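Lab Equipment Help > Purchasing and Planning > Surgical and Simulation

Budgeting instruments and consumables for a robotic suturing training bench

Asked by benchside_mel
Tags: surgical robot, needle driver, budget, consumables, training lab

We have approval in principle for a used two-arm Skallgate at our skills lab. The capital request is written and the arms, console and cart are covered. What I still have to hand in is the first-year running budget, and it is due in July before the department closes its books.

Use would be suturing practice only, no patient work. 6 trainees, each getting one session a week, two arms in use, a needle driver on the right and usually a second driver or a grasper on the left. Synthetic pads for the first part of the year and then tissue.

The quote I have from Wallner lists needle drivers at $2,513 each with a limit of 30 uses. There is a separate line for "compatible consumables" at $432 a month with no breakdown. I asked for one and got the same PDF back.

What I want to know:

How many needle drivers do I need in the first year?
Is the consumables line worth taking, or do labs buy suture and pads on their own?
What else do people forget to put in?

I have read the older thread about laparoscopic box trainers but those instruments don't have a use counter.

Comments on the question

pkh_sim: Does a "use" mean a session or every time the instrument is put on the arm? It changes everything.

benchside_mel: The quote doesn't say. I will ask.

3 answers

Answer 1 (11 votes)

Work it out from the counter. Each trainee session with one driver on the right arm is at least one use. Six sessions a week is six uses, so one driver lasts five weeks. If you run 40 weeks a year, that is 240 uses, or eight drivers. At your price that comes to $20,104. If the left arm also carries a driver, double it.

That is assuming a use is counted once per session. On some systems the count goes down when the instrument is seated on a powered arm, and if someone pulls it and puts it back after a while it can count again. Get the definition in writing.

Ways to bring it down:

Put two trainees on back to back without removing the instrument, if your supplier confirms that it counts as one.

Ask for expired or training-labeled instruments. Many suppliers sell them at a lower price for labs that will never touch a patient. You may have to sign something saying so.

Use a grasper on the left for beginners. It is often cheaper than a driver and usually has a longer limit. They will want a second driver later for knot tying, but not in the first weeks.

I would not take the consumables line until it is itemized. $432 a month is $5,184 a year, and you can't defend that number to anyone if you don't know what is in it.

mel again: Thanks, this is the arithmetic I needed. Wallner came back and says one use = one power cycle with the instrument on. So back to back works.

Answer 2 (0 votes)

Just get the service contract, ours included everything. Or look at Tirnusix, it is a simulator so you don't need any instruments at all.

pkh_sim: A simulator is a different purchase. The question is about running costs for arms they are already getting.

Answer 3 (7 votes)

Posted by Jirayu Chaiyaporn

I plan equipment for the training room at Cindier and we went through the same exercise. Answer 1 has the instrument math right. I will cover the remaining lines in the order I put them in our request.

1. Suture

Budget by the stitch, and be generous. A beginner on a robot throws away a lot of thread. There is no feel in the hands on our system, so they pull too hard and it snaps, or they cut the tails long and run out before the last knot. I allow two packs per trainee per session on pads and three on tissue. We buy ours directly, in black so it shows up on the camera, and we take short-dated stock when we can get it. Curved needles only. Check that the needle size suits the jaws of the driver you are buying, because a very small needle turns in a big jaw and the trainee blames the robot.

2. Pads and tissue

Pads are cheap and you can use both sides. Tissue is the line that grows. It needs cold storage, trays, disposal and somebody to clean the bench. If your building charges for biological waste pickup, find out whether it is per bag or per visit. Ours is per visit, so we moved all tissue sessions to the same day.

We don't make a fresh incision for each stitch. Two incisions close together on one piece give enough work for interrupted stitches and let you stretch the tissue further. In the view below, both incisions are partly closed and the right instrument has the next needle in its jaws. Plan for the loose thread too. One length is lying across the tissue at lower right, so put a few pairs of plain forceps and a sharps counter on your list for clearing up.

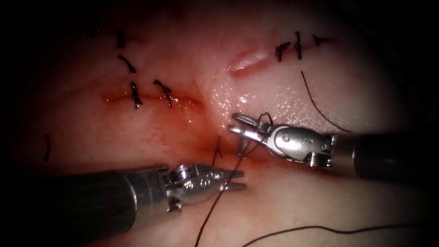
3. Cleaning between sessions

Wrists with pulleys and cables are slow to clean. If you use tissue, you need a flushing port adapter, brushes and a soak tub, and someone's time. I put down half an hour for each instrument. If you stay on pads you can wipe down and move on, and I would keep one set of drivers that never leaves the pads.

4. Spares

One driver above your calculated number. We had a cable go on a fairly new one and the replacement took most of a month.

5. Drapes

You can skip sterile drapes in a training lab. Do buy some kind of cover for the arms on tissue days. Plain plastic sleeves are fine.

6. Freight and tax

Left off our first request. The instruments shipped in small boxes over the year and each box had its own charge. Order quarterly if you have a shelf for them.

On the consumables line, I asked for an itemized version three times and on the third it arrived. Mostly it was drapes and tip covers. We declined it.

benchside_mel: Accepted this one. I have put in eight drivers plus one spare for the right arm, a grasper for the left, and suture as a separate line. Still waiting on the waste pickup price.

Jirayu Chaiyaporn: Ask about the left grasper's use limit too before you send it in.

pkh_sim: And check whether the used arms come with any instruments. Ours had two in the drawer with uses left on them.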